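Home | Notebook | Readings | Older entries

Devotional workshop notebook - Wed 7 August

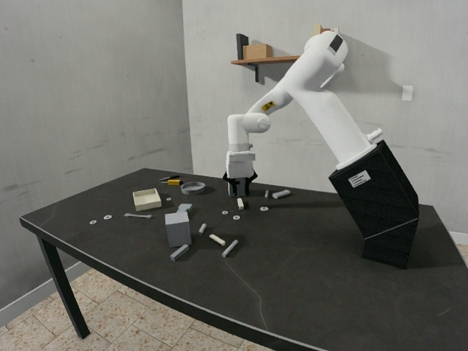
Spent the morning with Beril going over the draft readings for the August booklet, and we finally have an order we both like. Ruth goes first, then the two Psalms, then the long one on patience that Hülya wrote (lovely, but it ran to 284 words and the page only holds 134!). I've trimmed it twice and I'm still over. My trouble is always the opening, where I circle the verse and never land on it. I want it more like that white arm, reaching down until the fingers are nearly on the table, open and ready to take hold of something. So - verse first, thought second, prayer last, and no throat-clearing.

Tried the new layout on the Bramton printer after lunch. The scripture line came out too faint, so I've gone up a size and will run five more before I bother Volkan about the toner again. We need 83 copies for the Bramton group, folded.

Aslı thinks the prayer for day three sounds like a telling-off. She's right, I read it aloud and winced. Rewriting tonight - softer verbs, and "us" all the way through instead of "you". Still to do: check the Daniel reference, ask Nurhan about the cover.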